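Open day at Drimside: the hands, the tray and the biscuits

Posted April 28, 2024

I was promised robots. The invitation from Drimside said "robots at work, tea provided", and on the strength of the second half I said yes before I'd finished reading the first. What we got was a long, low building behind a tile warehouse, a visitor sticker that wouldn't stick to wool, and a very good afternoon watching people and machines try to put shopping away.

Our guide was Edgardo Layug, who has run the handling lab since it moved here last December and talks about carrier bags the way other men talk about trout. He had 30 of us to keep behind a line and did it mostly by walking backwards very slowly – we followed him like ducklings.

The first stop was the demonstration bay, where a robot does nothing at all until a person has shown it how. The showing is done with a pair of grippers that you hold yourself, one in each fist. You open and close them, you pick things up, you put things down, and the movements are recorded so that a machine can have a go later. Natanael Teixeira does this for a living. He says it's like being paid to unpack your own kitchen, except that the kitchen is never yours and it's never finished.

On the table for our visit were a bag of fish tofu, a flowery cloth and a white plastic tray. Things go in the tray. That's the job.

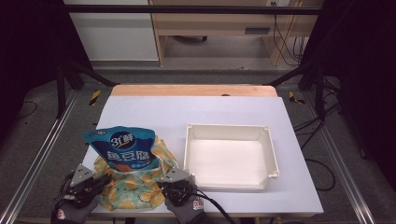

Cloth is what everybody in the building complains about. A box stays a box when you squeeze it, Natanael told us, but a cloth has a new shape every time you look, and the machine has to be shown a great many of them. He has a running disagreement with Valdir Camargo, who looks after the software, over whether a cloth should be folded first or just dropped in and forgiven. Valdir is for folding. I looked at Valdir's own jacket, which was on the floor under his chair, and kept my thoughts to myself.

Snack bags come a close second. They slide, they crackle, and they have air in them, so that a firm grip at one end only moves the trouble to the other. Edgardo buys them from the shop opposite the bus stop and is on his third loyalty card.

Visitors were then allowed a turn on a spare pair of grippers, with 3 minutes each on the clock. Simone Nogueira went first and was annoyingly good. Her brother Cleiton went second and spent his turn chasing a sponge across the table, to warm applause. I'm told I held mine "like a man carrying two wet cats". My best effort was a lemon, moved a hand's width to the left.

After tea (proper cups, decent biscuits, no complaints) we were taken through to see the two machines that get the benefit of all this. They are called Miranda and Zidano. Miranda is the older one and the steadier. Zidano is faster, and there is a strip of foam along the wall beside him that I didn't like to ask about. The software that joins the hands in the first room to the arms in the second is called Skuvell, a name Valdir came up with and will not explain.

Miranda was given 9 things to tidy and managed every one, though she paused over a tea towel for so long that Cleiton started offering advice. Zidano cleared his first few at great speed, then placed a packet of noodles beside his tray with tremendous confidence. He got the louder cheer.

Questions at the end ran well past the hour. Somebody wanted to know when one could be had for the house, and Edgardo asked how she felt about foam.

The next open day has 74 places and the list is kept at the front desk. Wear something a sticker will stick to.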